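About Us

Rusau is a small website about how people in the South talk and what they eat while they are talking. We publish sayings, food notes, arguments about gravy, and one newsletter a week, which goes out when it's ready. We have been at this for seven years, long enough to be corrected by strangers in grocery stores. 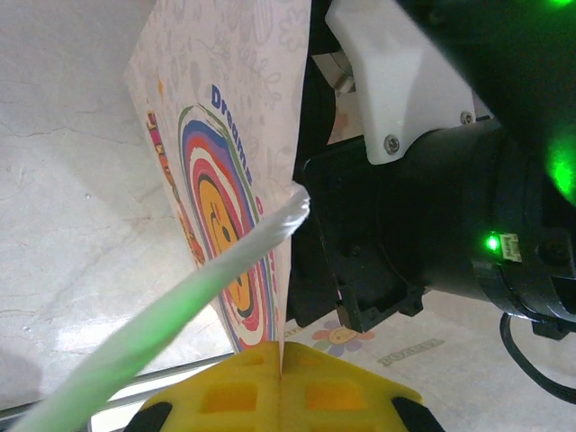
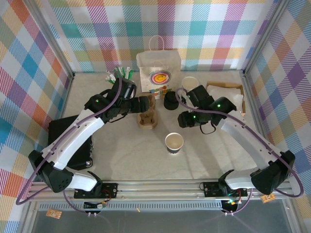
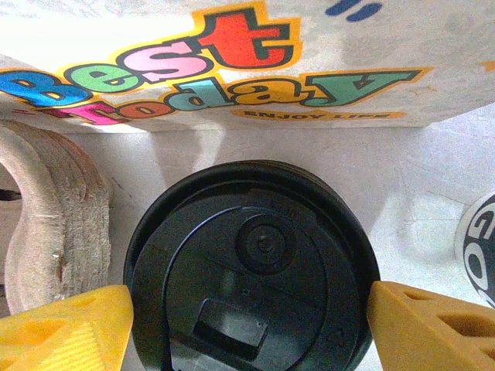
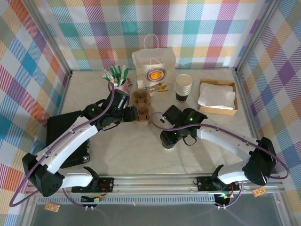 How it got started

Duangjai Tanasarn moved to north Georgia for a job that was supposed to last until August. In her first week, a woman at the bank told her she was "fixing to be busier than a one-legged cat in a sandbox." Duangjai wrote it on the back of a deposit slip so she could look it up later. Looking it up didn't help. She asked at work and got four explanations, two of them from the same man.

The deposit slip turned into a notebook and the notebook turned into Rusau. August came and went and so did the job. She is still in north Georgia, where she edits the site, answers most of the mail, and maintains that she has no accent of any kind. Her relatives in Chiang Mai would like a word about that.

The name is from the sign on the building where we first rented a room. The sign was there before us and nobody wanted to pay for a new one. It isn't Southern and it doesn't mean anything in our line of work, so please stop sending us theories.

What we publish

The Saying Box is the heart of the place. It holds 1,393 sayings at present, each with a note on where the sender heard it and who said it. "My grandmother" is by far the leading source, followed by "my other grandmother." We file a saying under what it means, or under "Disputed" if we can't get two people to agree. Disputed currently has 182 entries and a loyal following of its own.

Supper Notes covers food. We do not run many recipes, having learned that any recipe for pimento cheese is taken as an attack on somebody's mother. What we do run is talk about food: why a casserole shows up within an hour of bad news, what "a mess of greens" amounts to if you have to buy it by the pound, and how a vegetable plate came to include macaroni. The macaroni piece brought in more mail than anything we've published. Most of it was supportive of the macaroni.

Assefa's Table is a column by our oldest regular contributor, who signs with one name and turns in copy with one paragraph. It's supposed to be about Sunday dinner. It has also been about catfish, church parking, a feud over a borrowed cake carrier, and the correct way to leave a house (start saying goodbye forty minutes before you'd like to be in the car).

The Kasterach Letter is the newsletter. It has a saying, a food note, and corrections. The corrections are the longest part and, according to readers, the best written.

What we don't do

We don't do quizzes that tell you how Southern you are. We tried it once. Duangjai scored higher than a man from Valdosta and he still brings it up.

We don't settle bets. If you and your brother-in-law disagree over whether it's "might could" or "may can," we wish you both well.

We don't spell things funny to make them look country. People in these parts can spell. If a saying depends on how it sounds, we'll tell you how it sounds and trust you to manage the rest.

And we don't claim that a saying belongs to one state. Every time we have tried, some 34 people from the next state over have written in before lunch.

How we pay for it

Mostly with the Pirkent calendar, a wall calendar with a saying for each month and a fair amount of empty space for writing down dentist appointments. It sells well at Christmas to people who have run out of ideas for their uncles. There are a few ads on the site too. We turn down ads for sweet tea in a can, on principle, though to be fair no one has offered us one.

Sending us something

Sayings are welcome all year. Tell us where you heard it, as near as you can remember, and what the speaker meant by it. If it's about somebody who is still living, change the name. If it's about somebody's cooking, change the county as well.

We read everything, slowly. If you haven't heard back in a month, write again and be a little bit ugly about it. That usually gets us moving.

Page last updated November 21, 2022, to fix the spelling of "chifforobe," which three of you had mentioned.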